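Sa., 7. Juni
Von Meifang Fu
3 Kommentare · 10-mal geteilt

Sprechnotizen: Hütchenspiel mit zwei Armen. Projektbericht der Robotik-AG Claremham

Folie 1, Titel. Kurz warten, bis die Tür zu ist. Namen nennen: Meifang Fu (Wahrnehmung, Auswertung), Hanyu Wan (Steuerung, Greifplanung). Fragen bitte am Ende, Verständnisfragen sofort.

Folie 2, Aufgabe. Drei gleiche Becher stehen umgedreht auf dem Tisch. Unter einem liegt ein Schaumstoffwürfel. Ein Mensch verschiebt die Becher, der Roboter soll danach den richtigen anheben. Die Aufgabe stammt aus der Ausschreibung des Trirus-Wettbewerbs, Kategorie Schülergruppen. Vorgabe: kein Sensor im Becher, keine Markierung am Becher, Entscheidung ausschließlich aus dem Kamerabild.

Folie 3, Zeitplan. Beginn im Februar. Zuerst nur ein Arm, Einzelbecher, feste Position. Zweiter Arm kam dazu, als klar war, dass der linke Arm die äußere rechte Position nicht mit senkrechter Annäherung erreicht. Seitdem Arbeitsraum geteilt, Grenze verläuft durch die Mitte. Den mittleren Becher bekommt der Arm mit der kürzeren Bahn.

Folie 4, Software. Drei Module: Detektion, Verfolgung, Greifen. Die Detektion ist ein kleines Netz, nachtrainiert mit 3000 eigenen Bildern. Die Verfolgung ordnet jedem Becher eine Nummer zu und hält sie über die Zeit. Das Greifen ist klassisch programmiert, ohne Lernen. Den Ablaufrahmen haben wir Fliren genannt, der Name hat keine Bedeutung. Code nicht zeigen, nur Blockdiagramm.

Folie 5, Versuchsablauf. Arme fahren in Wartestellung, Greifer offen. Der Spieler mischt mit beiden Händen. Danach Hände vom Tisch, Freigabe per Tastendruck, erst dann Bewegung. Auf die Freigabe ausdrücklich hinweisen, die Frage nach der Sicherheit kommt immer. 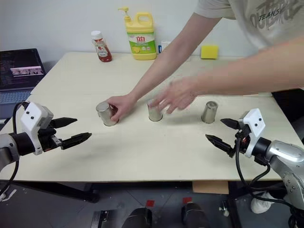
Hanyu Wan wandte beim Probevortrag ein, die Freigabe per Taste sei kein Sicherheitskonzept, sondern eine Gewohnheit. Wer die Taste zu früh drücke, habe die Finger im Arbeitsraum. Er wolle die Handerkennung als zweite Bedingung, und solange sie fehle, solle der Vortrag das auch so sagen.

Also sagen: Handerkennung ist vorgesehen, aber nicht eingebaut. Die Geschwindigkeit ist in der Steuerung begrenzt, der Not-Halt liegt beim Bediener.

Folie 6, Schwierigkeit Verdeckung. Eine Hand, die den Becher oben und seitlich umfasst, nimmt dem Detektor den größten Teil der Kontur. Edelstahl spiegelt außerdem, die Glanzkante am Rand wandert mit dem Blickwinkel. Frühe Fassung verlor die Nummer, sobald zwei Becher sich kreuzten. Jetzige Fassung verfolgt bei Verdeckung die Hand mit und überträgt deren Bewegung auf den Becher. Das geht schief, wenn der Spieler loslässt und die Hand leer weiterführt.

Folie 7, Ergebnisse. 135 Durchgänge, davon 67 mit schnellem Mischen. Langsames Mischen: Zuordnung in allen Durchgängen richtig. Schnelles Mischen: 10 Fehler, sämtlich Vertauschungen benachbarter Becher. Kein Fehler beim Greifen selbst. Tabelle stehen lassen, bis alle sie gelesen haben. Keine Prozentwerte nennen, die Stichprobe ist klein und die Spieler waren immer dieselben.

Folie 8, Greifer. Parallelgreifer mit zwei Fingern, Annäherung von der Seite, Griff unterhalb der halben Becherhöhe. Höher gegriffen kippt der Becher beim Anheben und nimmt den Würfel mit. Greifkraft von Hand eingestellt, nicht geregelt. Bei Rückfrage: ja, ein Kraftsensor wäre besser.

Folie 9, offene Punkte. Handerkennung vor Freigabe. Bewertung der Sicherheit einer Zuordnung, damit das System bei Zweifel »unklar« meldet und nicht rät. Spieler von außerhalb der AG. Andere Becher, zuerst matte aus Kunststoff.

Folie 10, Dank. Han für die geliehene Rechenzeit, der Schule für den Raum. Kontaktadresse einblenden. Falls Zeit bleibt, Video vom langsamen Durchgang ohne Ton abspielen, danach den schnellen mit der Vertauschung.

Reserve, nur auf Nachfrage: Kalibrierung Kamera zu Arm erfolgt vor jeder Sitzung neu, mit Schachbrettmuster, für beide Arme getrennt.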